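Garndale Tenants' Association
Minutes of the general meeting, Jan 6, 2021

Present: Marama Halliday (chair), Jarrah Pryor, Tayla Rutherford, Niall Laing, Wiesława Czerwiński (minutes)

1. Last minutes
Approved, after Niall asked that "the landlord agreed" be changed to "the landlord said he would look into it." Changed.

2. Heating charge
The new bill from Quinlan adds $22 a month per unit for "system balancing." Jarrah called them and was told it covers balancing the system. Tayla has lived here 15 years and has never seen anyone balance anything. Marama will ask for the work orders in writing. 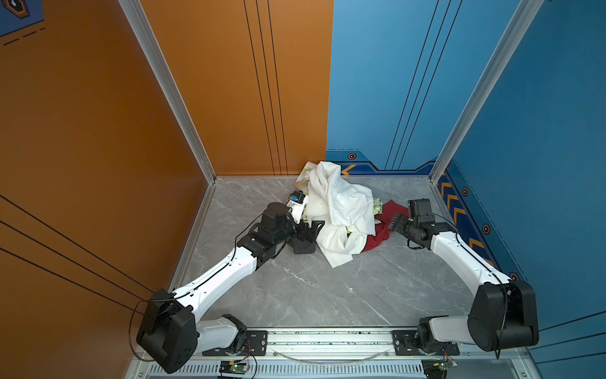 Niall doubts there are any work orders. He would hold back the charge now. Marama said not until we know what the lease allows.

3. Zoteo door entry
Management wants to replace keys with the Zoteo phone app. The flyer says it is "free to residents." Wiesława asked who pays when a phone dies at midnight -- no answer in the flyer. Two members like the idea. The rest want to keep a key as well.

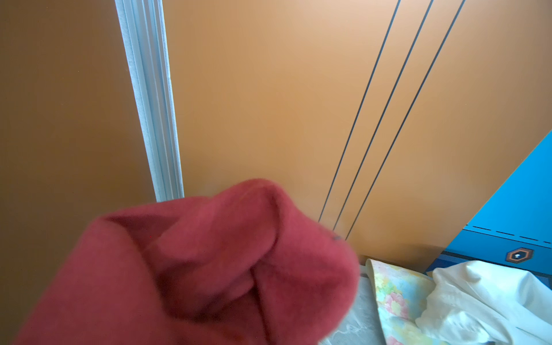
Jarrah pointed out that the trial in the north building was called a success before it had ended. Agreed to ask for the complaint log.

4. Roof repair
Skolis quoted $966 for the patch over the back stairs. Same firm, same patch as last March. Tayla moved that we press management for a second quote. Seconded by Niall. Carried, Jarrah abstaining.
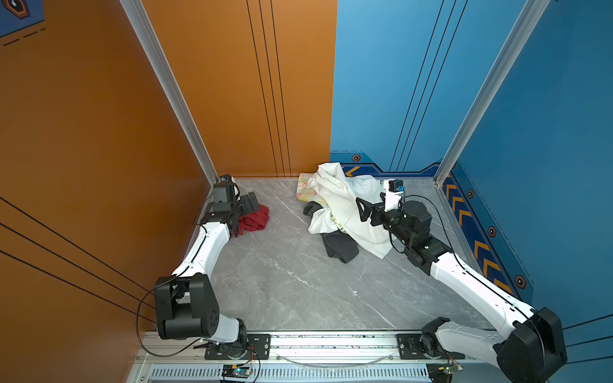
Photo: T. Rutherford

Marama noted that a second quote was also promised last time.

5. Funds
Balance is $190. Niall wants the bank fee explained before anyone signs off. Held over. 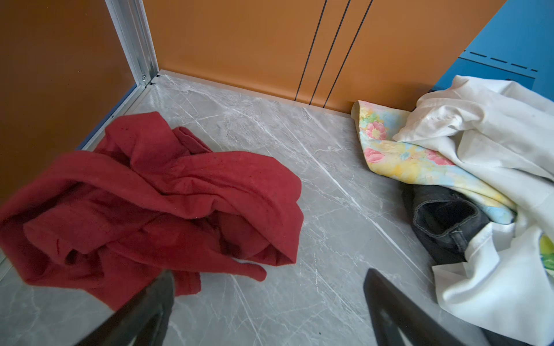 Red garment on the left, white, floral and denim pieces on the right.

6. Other business
Parking lines: still not painted. The date given in the fall has passed and no new one was offered. Wiesława to write again, with a copy to the city this time.

Next meeting in March, date to be set by Marama.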